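Night Reception Coordinator (part-time, permanent)
Brenport Urgent Care Centre

We are looking for someone to sit at the front of our waiting room between ten at night and six in the morning and be civil to people who have run out of civility themselves.

You may know the building. It is the low brick one behind the bus depot in Brenport, with a sign that says Minor Injuries on one side and, for reasons that predate all of us, Dental on the other. There is no dentist. Explaining this will form part of your duties.

Last year 2,361 people came through the doors between midnight and four. Most had something wrong with them. A fair number wanted the toilet, a phone charger or the dentist. All of them have to be greeted, booked in and told how long they are likely to wait, and the last bit is where we lose coordinators.

What you'd be doing

Booking patients in on Moroz, our records system. Moroz is slow, and it logs you out if you stop to think. We give two days' training on it and then ongoing sympathy.

Spotting the person who says "I'm fine, see to him first" and plainly isn't, and fetching the triage nurse. You will not be asked to make clinical decisions. You will be asked to notice things.

Updating the waiting-time board every half hour, including when the news is bad. Our last patient survey said people can put up with three hours if somebody tells them it's three hours. They can't put up with forty minutes that turns into three hours.

Answering the phone, which rings more than you would think at 3am. Mr Eichhorn in Pistesow rings most weeks to ask whether we're open. We are always open. He is very pleasant about it and has said he doesn't mind being mentioned.

Keeping the peace over chairs, the television, and the one window that opens.

Who we're after

You don't need a background in healthcare. Nele Thiele, who leads the night team and will be your manager, came to us from a ferry ticket office and maintains that the work is the same with less seasickness. Hotel desks, bar work, taxi control rooms and large families have all produced good coordinators.

You do need clear spoken English, reasonable typing and the ability to stay awake. A second language is very welcome – Polish, Turkish and Arabic come up most. You should be able to hear the same complaint thirteen times in a shift and answer the last one in much the same tone as the first. We'll need two references, neither of them your mum, and a standard background check, which we pay for.

What you get

Three nights a week, one of them usually a Thursday, with the rota out a month ahead. Night rate from the first hour, and a paid half-hour break in a room with a door that shuts. Seven weeks' leave a year including bank holidays. Free parking, provided you arrive before the day shift's cars have bred. Tea, coffee and a toaster with views of its own.

You will never be on your own. There are always two nurses and a doctor in the building, and Knut Meinecke on security, who has worked nights here longer than the current carpet and is the calmest man in the county. The Florkden bus stops outside at 9.40pm and again at 6.15am, so you can do the job without a car if you don't mind being early. 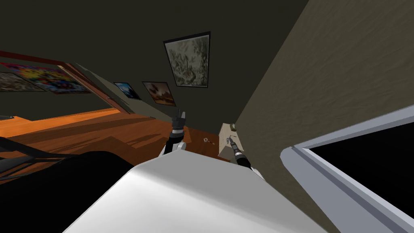 Two arms, two grippers and a small beige cabinet, in a computer-made scene.

How to apply

Send a CV and a letter of no more than one page to Elfriede Lenz in the staff office, by post or by hand at the day desk. Please don't hand it in at the night window, where it will be booked in as a patient. In the letter, tell us about a time you had to give somebody an answer they didn't want. We had about 70 applications for the last post and the ones we remember all told us a proper story.

Interviews will be held in October, in the evening, and last half an hour. Anyone shortlisted will be invited to spend two hours in the waiting room first, just sitting, so you know what it sounds like. Travel costs are paid for this and so is your time.

If you'd like an informal chat beforehand, ask for Oğuzhan Demirtaş, who does the job now on the other four nights. He can be reached on the main number after 10pm. Let it ring.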